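4.2 Grasp ranking when the tray is a mess

I'll admit we came into this part of the project a bit smug. Our planner, Flesadine, had done fine on tidy tables, with every object sitting on its own patch of cloth, and we figured clutter would be a matter of turning up the number of grasp candidates. So we went from 17 candidates per look to 300, and things got worse! The ranker now had a huge pile of almost-identical grasps to choose from, most of them on whatever object had the cleanest outline, and it would happily flip between two of them from one planning cycle to the next. The arm dithered. I spent most of a Friday watching it do that.

The fix had two pieces. First, we group candidates by the surface patch they touch and keep only the best 4 from each patch, so a nice round ball can't crowd out everything lying next to it. Second, we add a switching cost: once the planner has picked a grasp, a new one has to beat it by a margin before we let it take over. (The margin is set per patch and shrinks as the gripper gets closer, because late corrections are usually small ones and we want those to go through.) Figure 2 shows the kind of tray we mean, with fuzzy and spiky balls, cloth and a braided rope toy all jumbled in together.
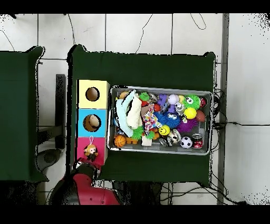 Figure 2. Work table with the stacked boxes and the toy tray, with the red arm at the bottom.

Dukwood asked, after reading a draft of this section, whether the switching cost was just hiding a noisy depth estimate, and whether we'd still need it with a better one. Fair question, and it bugged me enough that I went back and tested it. We fed the ranker the same depth map over and over, with no sensor noise at all, and the flipping was still there. It comes from the sampler, which draws fresh candidates every cycle and so never offers quite the same set twice. Better depth would help with other things (thin, floppy stuff above all), but it wouldn't cure this.

Soft objects are still our weak spot, I'm sorry to say. A cloth draped over a plush toy gets segmented as one lump about half the time we look at our logs, and then the ranker picks a grasp that spans both. We tried the mask-merging step from Sturent, our in-house perception package, and it made the lumps bigger. Splitting on color edges works better for us, though it also chops anything with a printed pattern into little islands, and the patch grouping then treats each island as its own surface. We currently run the color split only where the depth is smooth, and leave the other regions alone.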